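Chapter 4
Glazed Tableware: Body, Glaze and Fit

4.1 Introduction

A glazed pot is two materials joined by heat. The body is a fired clay mixture, partly crystalline and partly glassy. The glaze is a thin layer of glass that has melted on to the body and frozen there. The two are made from similar raw materials, but they do not behave alike when heated or cooled, and most of the faults met in everyday cups and dishes come from that difference.

The chapter deals with tableware only. Tiles, sanitary ware and electrical porcelain are left to Chapter 7.

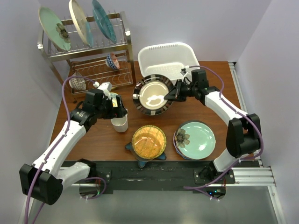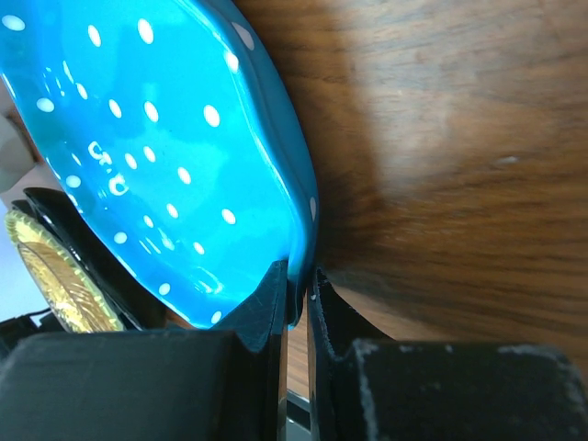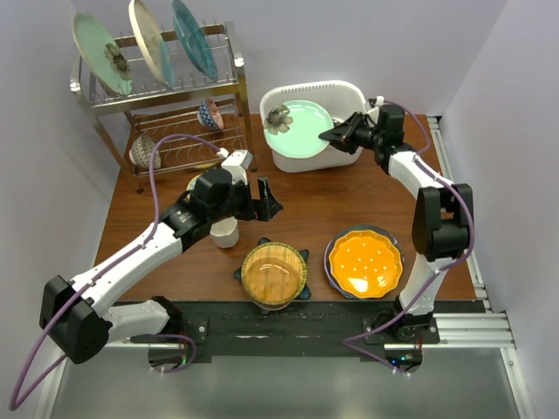 Small cup, polka-dot dish, small cup.

Dolores Montoya has objected to the usual order of teaching, in which the body is treated first and the glaze several weeks later. Her view is that students who learn the two apart go on to treat every crack in a glaze as a glaze fault, and reach for a new recipe when the clay was to blame. The present chapter follows her advice and takes body and glaze together from the start. Readers who want the chemistry of clay minerals on its own should return to Chapter 2 before going further.

4.2 Terms used in this chapter

Body. The clay mixture from which the article is formed, before or after firing. Where the state matters it is given: plastic body, dry body, biscuit, fired body.

Biscuit. Ware that has been fired once without glaze. In earthenware practice the biscuit firing is usually the hotter of the two. In studio stoneware it is usually the cooler, and its purpose is to make the ware strong enough to handle and porous enough to take up the glaze slip.

Glost firing. The firing in which the glaze is melted.

Porosity. The share of the fired body taken up by pores. Open pores connect with the surface and can take in water; closed pores do not. The boiling test described in section 4.6 measures open pores alone.

Fit. The relation between the contraction of the glaze and that of the body on cooling. A glaze that contracts slightly less than the body is put into compression and is said to fit.

Crazing. A network of fine cracks in a glaze under tension.

Shivering. The lifting or flaking of a glaze under too much compression, most often at rims and handle edges.

4.3 Why a glaze should be in compression

Glass is weak when pulled and strong when squeezed. Small surface flaws open under tension and run into cracks, while under compression they are held shut. It follows that a glaze which ends its cooling in mild compression will add to the strength of the ware, and one which ends in tension will reduce it. The loss can be large. A crazed cup may look sound and still break under a load that an uncrazed cup of the same body would carry easily.

Above its softening range the glaze can flow, and any strain between glaze and body is released as fast as it arises. Strain begins to build only when the glaze has become stiff. The temperature at which this occurs is called the set point. It depends on the glaze composition and, to a lesser degree, on the rate of cooling. For calculation the set point is treated as a single temperature, although stiffening takes place over a range.

From the set point down to room temperature each layer tries to contract by its own amount. They are bonded, so neither can do so freely. The body is much thicker than the glaze and gives way very little. Nearly all the misfit is therefore taken up as stress in the glaze.

Two points of caution. First, a single figure for thermal expansion, quoted without its temperature range, is of little use in predicting fit. Bodies that contain free quartz or cristobalite change length sharply over short ranges, and a mean value will hide this. Second, fit on the day of drawing from the kiln is no promise of fit later. A porous body takes up moisture and swells slightly over months of use, and the swelling stretches the glaze. Crazing from this cause is called delayed crazing - the subject of section 4.5.

4.4 The Morlow trials

Much of the worked data in this chapter comes from a series of trials at the Morlow pottery, set out by Ho-yin Tam and Declan Lockwood. The trials began in June and used one white earthenware body throughout. A total of 190 test pieces were glazed with 4 clear glazes, fired together, and then put through repeated steaming and cooling until crazing was seen or the run was stopped.

The body was not changed between glazes, so differences in crazing could be put down to the glazes and to their thickness. Thickness proved the harder to control. Dipped pieces carried more glaze at the foot than at the rim, and the authors afterwards recorded thickness at both places. Of the pieces tested, 19 were set aside for faults in making and take no part in the tables.

The tables are given in full in Appendix C. Students should note that the steaming test speeds up moisture swelling but does not copy the effects of knives, detergents or sudden filling with hot liquid. A glaze that passes it has passed that test and no other.

Before starting section 4.5, read the first two tables and answer the following in your notebook. Which glaze has the lowest mean expansion? Did it also craze last? If the answers differ, suggest one measurement, missing from the tables, that might account for it.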